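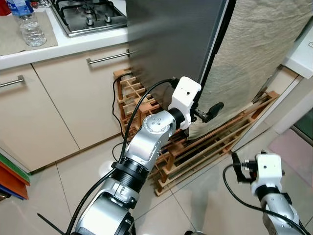
The door task is the one item on the November plan we haven't closed, so that's what the club worked on this session. The score sheet gives 30 points for opening and only 5 for touching, and most of our runs have ended with the second. We've stopped going at the front of the door. The curved finger now goes into the gap at the right edge, by the rubber seal, and the arm pulls from there. The second arm stays low on the right.

We have 484 runs logged for the Dreltus entry. Please write down the start pose for each new one — several pages have it missing.

On 26th February the list got this:
> Do we still need the printed mounts, or can we go back to
> the Sarnico brackets? The brackets are stiffer and Laing
> has spares.

Keep the printed mounts for now. The cable clears them better, and changing both arms means doing the calibration over. If someone wants to test a bracket on the bench, go ahead, but leave the arms alone until the entry is in.

> Also, is the log in the shared folder the current one?

No, that copy is old. I'll put up the new one tonight.

— Brastorix club list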